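Re: [sondingate-list] toiletries for the November boxes — sorting

Apr 18, 2022

On the toiletries thread, someone at the Elleck end wrote:

> Can whoever is doing the sorting say what counts as a bathroom item
> and what doesn't? We have a carrier bag of odds and ends here, half of
> it samples, some with labels none of us can read. Also is there still
> a weight limit per box? Last year ours came back from Grevis and we
> had to repack the lot on the stairs.
>
> Also do you want things left in their packets or taken out?

Quick answers, am between two other jobs.

Weight — yes, still a limit, 3000 grams per box including the cardboard. Grevis won't budge on it. Weigh it shut and taped, not open.

Packets — leave them on if flat, take them off if they're mostly air. Keep any leaflet with the thing it belongs to.

What counts: anything you'd keep on a shelf by the basin. Tubes, bottles, small jars, razors with the guard on. No aerosols, no nail varnish remover, nothing already opened. Medicines don't come to us at all, take them to a chemist.

Foreign labels are fine, just don't guess. We've started on ours and there is a tube with Chinese down the front which I can't read a word of. It goes in the "ask" pile with a sticky note until someone who reads it has had a look. Please do the same with yours, dont put it in with the toothpaste because it's toothpaste shaped. 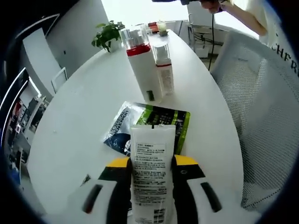
The tube for the "ask" pile, L'Oréal Men Expert packet and the bottles behind.

Bottles — check the caps are properly on, then a bit of tape round. Stand them up in the box, tubes down the sides, flat packets last on top. If a bottle is over 200 ml it goes in the big crate for Siliņa and not in a box.

Men's things and women's things: we are not splitting them this time. It took ages and people swapped anyway.

Labels for the lids are numbered up to 368 so far. If you need more shout and I'll print another sheet, but use up the old ones first pleae, even the ones with the wrong postcode, just cross it out.

Will look at the Elleck bag if you can get it over here. Bring the scales back too, ours is stuck on pounds.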